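The woman who writes the rules for kitchen robots does not own a dishwasher

She wants this understood early, in case I think her a hypocrite. "I wash up by hand. I find it calming. My whole job is telling machines how to behave near a sink, and then I go home and do it worse than they would."

She edits the house rules at Skindosow, a small outfit that tests household robots in simulation before anyone lets them near a real worktop. She asked me to leave her name out of it, on the grounds that people who write rulebooks get letters. The rulebook itself runs to 40 pages. It used to be 30, and she speaks of the extra ten the way other people speak of weight put on over Christmas.

We meet in the Torkby office, where the heating is set by a standard that she did not write and would like to.

What goes into a rule? Mostly, she says, arguments about verbs. "We had 'place' and 'put' in the same paragraph for months. One team took 'put' to mean let go of it when you're near enough. The other team took 'place' to mean it has to be touching the surface before the fingers open. Both teams were passing their own tests. You'd get two sets of results that looked the same on paper, and one of them was full of dropped eggs."

Simulated eggs, I point out.

"Yes, and that's the trouble. Nobody has to mop. If you break a real plate you remember it all afternoon. In simulation you press reset and the plate comes back, and you start to think of plates as a thing that comes back."

So there is now a rule about resets. Every one gets logged, including those made in the first few seconds by somebody who says they were only warming up. It is the least popular page in the book. When it came in last April, the success rate on one tidying task fell by 20 points without the robot changing in any way. She was not bought a drink that evening.

Her colleagues on the Didenko project, which deals with two-armed food handling, got a chapter of their own. Two arms, she explains, are more than twice the bother of one. An arm on its own can only be wrong about the world, while a pair can also be wrong about each other. Her rules say that each hand has a named job at every moment, that "waiting" counts as a job, and that neither hand may cross over the other while it is holding something. There is a further rule about what a hand may do while it waits. I ask what it was doing before. "Drifting," she says, with some feeling.

Does any of this survive contact with an actual kitchen? She makes a face. The people at Ikenari, who run the physical tests, send back her pages with remarks in the margin, and the remarks are short. One said "has she seen a tea towel". She had, but she took the point. Cloth now has its own section, and the section begins by admitting that it is not finished.

The part she will defend to anyone is the rule on clutter. A test kitchen must have things in it that the task doesn't need, and they must stay put for the whole run. Early on, the teams liked a clean counter with one object in the middle, lit like a wedding cake.
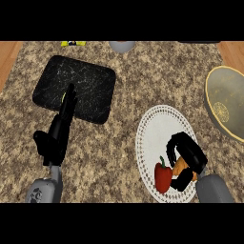 "A pepper on its own is an easy pepper," she says. "Lay it on a plate beside something else you want to pick up and you've got a job of work. Which one did you mean? Did you nudge the other one? Did you squash it? I don't much mind if the robot takes all morning. I mind if it gets the right vegetable by leaning on the wrong one, and somebody writes that down as a pass."

Leaning, then, is a fail. So is pushing an item against the rim of a dish to get a better hold, unless the task sheet says you may. This last bit took around 6 drafts, and she is still not happy with "rim".

I ask if she has a favourite rule, expecting her to say no. She has one at once. It says that a run must be judged by a person who did not set it up, and that this person must be shown the whole of it, at normal speed. The teams had been in the habit of watching at double.

"Everything looks competent at double speed," she says. "I look competent at double speed."

The next edition is meant to be shorter. She has promised to cut the book back to 30 pages and has so far removed a comma and the foreword. Someone has asked for a new section on pouring. She has put them off until the spring, and gone home to do the washing-up.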